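Hinorlow Opens Its Repair Evenings to Everyone in Ollach

8 October 2023

I'm Ertuğrul Yazıcı, I run the Hinorlow repair shop on Strand, and I've got happy news to share! Our repair evenings, which we tried out in July with a handful of regulars, are now open to anyone in Ollach who wants to come by.

Bring a lamp, a toaster, a radio, that fan you keep meaning to deal with. You get a seat, the tools and one of us next to you, and you do the fixing yourself (we'll help with the fiddly bits, promise). A session runs 2 hours and costs $5, parts not included. We have room for 55 people a month, so sign up early if you can.

Nusard, the parts store next door, is staying open late on repair evenings, so you can run over for a fuse or a new plug while your screws are still on the table.

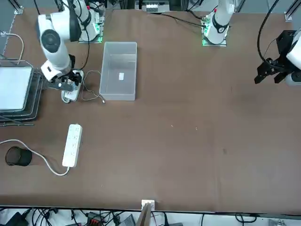 Please stick to 3 items per visit, and leave microwaves at home. Kids are welcome with a grown-up! Sign-up sheets are at the Hinorlow counter, and reporters who'd like to sit in can ask for me there.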